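Speaker notes: What the arm does now, and what we do now
Returns hall, Hauser, Zirville
Tuesday, November 5, 2019, afternoon session

Start with the gloves. Hold up the old pair, the ones worn through at the thumbs. Say: these lasted me a month when I worked the intake bench, and the pair I have on my desk now is from the spring. Put them down on the lectern and leave them there.

Who I am, quickly. Eleven years in the returns hall. Office equipment comes back to us from leases that have ended, mostly monitors, small cabinets, desk units, and we check it, clean it and send it out again. I started on the bench and I now lead the day shift. I'm not an engineer and I'm going to say so early, so that people feel free to ask me the bench questions and save the math for Benedek.

What the bench used to be like. Every unit was lifted four times: off the pallet, onto the bench, over onto its face, onto the outgoing cart. On a good day we did 197 units. Everyone on the bench had a shoulder they talked about. (Pause here. In Sirnton somebody laughed and rubbed theirs, and it got the room going.)

Then Dustier. That's our name for the cell, one arm with a two-finger gripper, plus the cleaning station it feeds. It came in September of last year. The name was Nivaldo's, and it was meant as an insult! The first week it left everything with more dust on it than before -- the air nozzle was blowing floor dust up onto the wet panels. We moved the nozzle. The name stayed.

Be fair about the first months. Do not skip this part even if time is short. The arm was slow. It stopped whenever a pallet came in crooked, and pallets always come in crooked. People stood next to it with nothing to do, which is far more tiring than it sounds, and then had to rush for an hour to make up the count. I had two people ask to move to shipping. One of them did move, and he's happy there, and I still miss him on Mondays when the big trucks come.

What turned it around for us was letting the bench people into the practice runs. Severin had been setting up the pick attempts on a computer at his own desk, upstairs, and sending them down to us finished. Kamarul asked if he could watch one. He watched for maybe five minutes and said, you're coming at it square, and they never sit square. He was right. From then on we had a bench person upstairs every Thursday morning, paid as normal hours, and they set the starting positions: tilted, turned, pushed up against a wall, whatever they'd seen that week. I love those mornings. There's coffee, there's arguing, and people who have handled these things for years finally get asked how they do it.

Numbers slide. Keep it short.
Units per day before the cell: 197.
Units per day now: 398.
People on the bench before and now: the same.
Say the last line twice. Then say plainly that this was a decision made by our management and put in writing before the cell was switched on, and that the machine had no part in it. If the room asks whether it would have gone the same way without the letter, the answer is that I don't know.

What changed in the jobs. Take these slowly and use the real cases.

The lifting is mostly gone. Odd shapes still come to the bench, and anything with a cracked corner.

The inspection grew. We look at more units, so we find more faults, so we needed somewhere to write them down that wasn't the back of the pallet sheet. Nivaldo built the fault board, with magnets, and it's better than the software we were offered. I have a photo of it on my phone for anybody who wants to see it at the break.

The talking changed, and I didn't see that coming. With four people lifting around one table you talk all day. Now the stations are farther apart and the fans are loud. For a while it was a lonelier hall. We put the two inspection tables face to face and moved the morning break so everyone takes it together, and it helped a lot. If you're planning a cell of your own, draw the people on the floor plan too, and draw them where they can hear each other.

Pay. Someone will ask. Anyone who sets positions or clears stops got a step up. It took three months of asking and it should have come on day one.

Stops. We still get them. Our rule is that whoever is closest can press the button, with no report to fill in and no explaining themselves afterward. In the first 100 days that button was hardly touched, because people thought a stop would be held against them, and we had two bent carts to show for it. Now it gets pressed all the time and I'm delighted every time I hear it.

Things I would do differently (pick two if we're running late):
Bench people upstairs from the first week.
Fix the pallets before buying the arm.
Train the night shift at the same time as the day shift. They got a folder. A folder!
Tell people the date it will be switched on, and keep to it.

Questions to expect. Noise: yes, it's louder, we hand out the better ear protection now. Age: our oldest setter is 61 and he's the quickest at it. Small sites: Sirnton has 3 people per shift and shares one setter with us over the phone, which works most days. Cost: send them to Benedek, he's in the second row.

Leave the last slide up during questions. 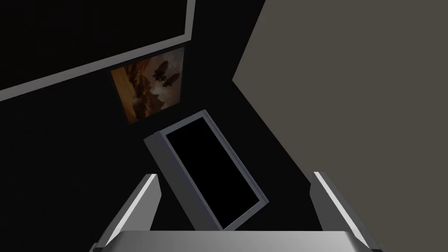 Rahel Holzer
Day Shift Lead, Returns, Hauser Zirville

Last slide, for whoever is running the laptop: it's a simulated pick, from the gripper's side. Fingers wide open, the gray unit with the black panel between them, and everything leaning over at a hard slant. Point to the slant. It's the kind of start Kamarul was asking for when he said they never sit square.

If somebody asks about the airships, yes, there's a picture with two of them on the dark wall, and it's the most colorful thing in there. Then go back to the gripper and ask the room how they would come at that unit with their own hands. Wait for answers. There are always good ones, so have Severin write them down, and bring the gloves home afterward.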